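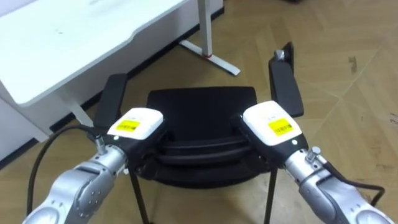

Chapter 9
Where the Rent Goes: Fixed and Variable Costs

I spent my first January in business staring at a lease. I'd taken two rooms over a bakery in Pevden, and the landlord wanted the same check every month whether I sold anything or not. I sold nothing that month. He got his check anyway.

So that's a fixed cost, and I learned it the expensive way! A variable cost moves with what you make or sell -- paper, postage, the hourly help you call in when orders pile up. Plenty of bills are a bit of both (my phone plan sure was), and we'll pull those apart in Section 9.2.

We'll follow two small firms through this chapter. Pliltum prints calendars and pays for a big press all year long. Ramalho delivers lunches and owns almost nothing except a van. Before you read on, grab a sheet of paper and list 11 things you think Pliltum pays for. Put an F or a V next to each one, and keep the list handy -- you'll need it for Problem 8.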